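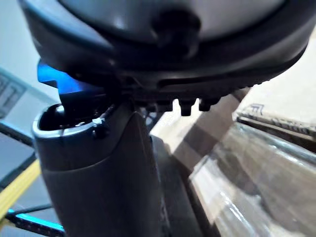

Print this ticket
E-mail this ticket

Subject: Spare hands and wrist parts, what must be ordered before budget closes in December
Opened by: Dineo Adams, workshop planning, Starton
Assigned to: Rory Semple, equipment desk, Rüegg
Status: waiting for quotation

Dineo Adams wrote:
Good morning. I must give my purchase list for the next budget year and I have difficulties with the line for the humanoid. On your price sheet the hand is sold in two ways, as "hand complete" and as "hand without wrist bracket". The part number is the same for both, only the last letter is different. When I put it in our ordering system (Drosturari), the last letter is lost and the system takes the cheaper one. Please tell me which one we need for the work of taking moulded parts and boxes out of a bin and putting them on shelving.

Second point. We have 19 bins in the plan for this work. The lighter moulded parts are no problem for the budget. The boxes with plastic wrapping are my worry, I would like to know if I must plan for more finger covers because of them.

Rory Semple wrote:
Thank you for the clear message. For your robot you need "hand complete". The version without bracket is meant for customers who already keep brackets in stock. I have asked for the two part numbers to be made different in the next sheet, but I can not promise a date. Until then please write the full name in the comment field of the order, and I will check it by hand.

About the finger covers, I would like to know how many hours per day you plan.

Dineo Adams wrote:
We plan 12 hours per day. In the first year only one robot, the second one is still under discussion with Rudon, who pay half of it.

I tried the comment field yesterday. It accepts the text, but on the printed order the text is not there. So your colleague would not see it. I have opened a separate ticket with our own IT for this.

Rory Semple wrote:
Understood. Then please do not use the order form for this item. Send me the list as a plain table and I will make the quotation from it. I have put these lines as a draft:

Hand complete, left: 1
Hand complete, right: 1
Finger covers, set: 102
Cable for forearm, spare: 2
Yearly inspection: 1

The hands have the longest delivery time of the list. If the order arrives after the budget closes, the price of this year is not valid any more.

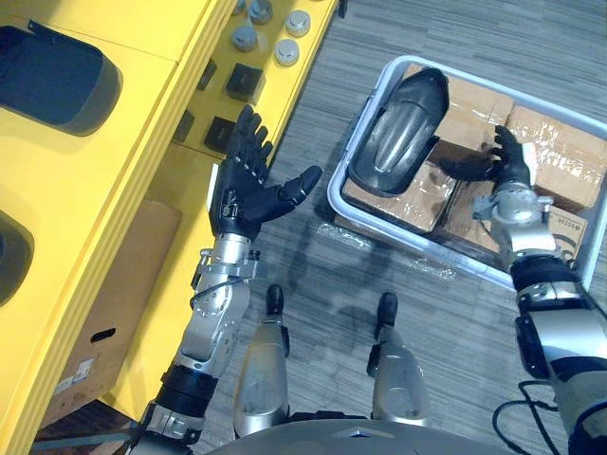
Do we have to buy the left and the right hand together?
They are separate items and can be ordered in different months, but the delivery cost of 310 is then charged two times.

Dineo Adams wrote:
Then I take both in one order, the delivery cost is more than I have left in the small purchases line.

One correction to your draft. The yearly inspection is already in our service contract, so please remove it. And please put the spare cables on a separate quotation. They go to maintenance and not to investment, and my finance department sends back everything where the two are mixed. It happened to me already with the shelving.

Rory Semple wrote:
Inspection is removed, cables are on their own quotation. I need your delivery address for the hands, the one in our system is still the old building.

Dineo Adams wrote:
Please use the address of the new hall, gate on the north side. I sent it by e-mail. The signature of my manager should come on Friday before noon, after this I can release the order.

Rory Semple wrote:
Address is changed. I leave the ticket open until the order has arrived with the correct part number.

Print this ticket
E-mail this ticket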